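March, afternoon, flower table

Started at 15:00 with Mieke. Purpose today is to compare the two ways of laying a bouquet before wrapping, on the bare table and on the dark red cover. I prefer the cover. The stems roll less, and the pale flowers are easier to judge against a dark color.

Bouquet no. 7 is the mixed one: yellow, pink, red, small white ones at the side. Stems left long for now. Vilja wants them cut to 12 inches, I will ask her again before I cut.

Lint comes on everything that is fuzzy. Must brush before the next round.

Red cloth and the blue things, this afternoon:

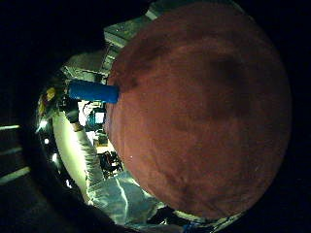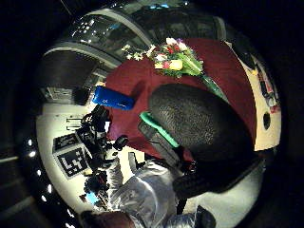
Wrapping paper from Lelier is almost finished, order number 209 is still open. Jasper will call them. For tomorrow: fresh water in the buckets, and find the good scissors, which I have not seen since lunch.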